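Student projects / Robotics
4 min read

Nandi Fourie
04/05/2023

1/ Write-up of our term project, mostly for whoever takes over the cell next year. Task: pick mixed items from one bin, place them in the bin behind it, no human in the loop once the run starts. The project is called Grudby. The name was on the cupboard when we got the key and it stuck.

2/ The arm is a KUKA, shared with two other groups. We had it for 30 bench sessions from February onwards. Gripper is two-finger, parallel, narrow tips. We did not design the gripper. We did redesign the tips, and then went back to the old ones.

3/ Software is in three parts. Dreris does the segmentation. Kasitz ranks grasp candidates. Shezi is the motion layer and also the thing that stops the arm when the force reading looks wrong. All three are ours, all three are in the same repo, and the README is current as of this morning.

4/ First lesson, and a dull one: fix your bins. For the first few sessions ours were loose on the table. A grasp that touched a side wall would shift the bin a few millimetres, and every pick after that was planned against a bin that had moved. We lost most of a week looking for a calibration fault.

5/ Clamps on the rim solved it. Put tape on the table as well, so that you can see at a glance whether something has crept. Re-check against the tape at the start of each session and write it in the log even when nothing has changed.

6/ Second lesson: worn bins are harder than new ones. Scuffed grey plastic gives the depth camera a patchy return, and the shiny inner wall gives it worse than patchy. Dreris was reporting objects on the wall that were scratches. We now mask the walls with a margin and accept that we lose a strip of usable floor.

7/ The item mix for the final runs was chosen to be awkward. Something bristly, something with a flap, something soft, something rigid and boxy, something small and shiny. If your test set is all cartons you will get a very good number and learn nothing from it.

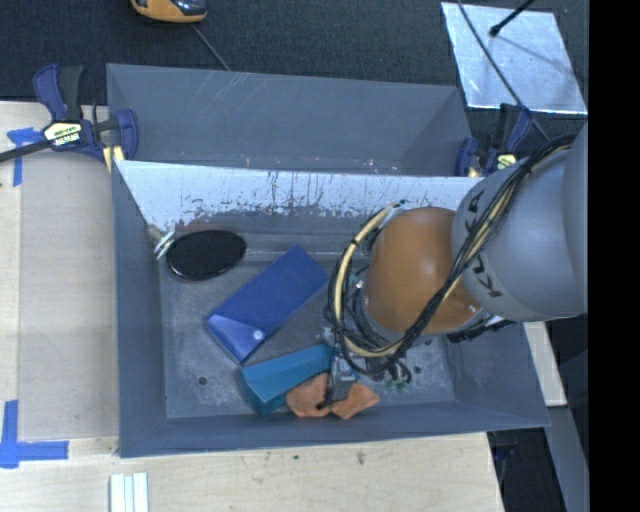
Gripper down in the front bin, fingertip on the orange-brown item. Rear bin is the place side.

8/ The soft item caused the most argument. It has no stable outline, so the segment changes shape between views, and Kasitz will happily put the grasp centre somewhere there is hardly any material. Our fix was to take the grasp point from the thickest region of the segment and ignore the centroid. Crude, but it works better than the version with the learned score.

9/ Corners are still bad. Anything small that ends up against two walls needs an approach angle the arm can reach but the cable bundle does not like. Shezi rejects most of those plans on joint limits for the wrist. We tried a nudge move to drag the item out first. It is in the branch called corner-nudge and it is not finished.

10/ On cables: route them before you tune anything. Ours loop over the wrist joint and the loop has to have enough slack for the full rotation. Too little and it pulls. Too much and it hangs into the depth camera's view and gets segmented as an object. We re-tied it three times. Take a photo of the routing when it is right.

11/ Numbers. 1,842 pick attempts logged over the whole project. 347 failures of all kinds. That counts double picks, drops between bins, empty closes and emergency stops. It does not count runs we aborted by hand, which are in a separate sheet and should be read before anyone quotes the headline figure.

12/ The largest single group of failures is empty closes: the fingers shut, nothing in them, and the arm carries on to the place bin regardless. We added a width check after closing. It catches rigid items well. Thin or soft ones can compress below the threshold, so it sometimes reports a miss on a good grasp and drops the item back.

13/ What I would do differently. Log force and finger width from day one, at full rate. Keep one person on calibration for the whole term. Do not rewrite the planner a fortnight before assessment. We did that last one and the older planner is the one we were marked on.

14/ Left for the next group: corner-nudge, a proper soft-item threshold, and the wall mask, which is set by hand and ought to be measured. The bin dimensions are in the config file under fixtures. If you swap the bins, change them there and nowhere else.

15/ Logs and the aborted-run sheet are in the project folder. Ask me for access before the end of term, as my account closes after that.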